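segunda, 23h e tal

Dia comprido. Acordei tarde, perdi o autocarro das 7h39 -- outra vez -- e cheguei à Budora já com a reunião a meio. A factura da Kukik veio errada, 319 euros em vez de 90. Liguei, esperei, caiu a chamada. Amanha insisto.
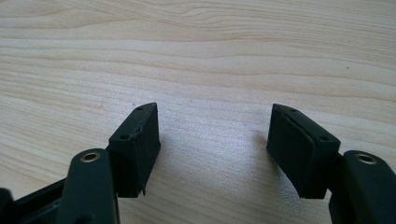

Almoço a correr no Henriques, sopa e meia sandes. Choveu a tarde toda. O dentista adiou para dezembro, alívio e raiva ao mesmo tempo. Em casa li mais de 39 páginas do livro, coisa rara. Falta estender a roupa e responder à Drorer, que já mandou 2 emails. Estou com um sono qeu não posso. Vou dormir, a roupa fica na máquina.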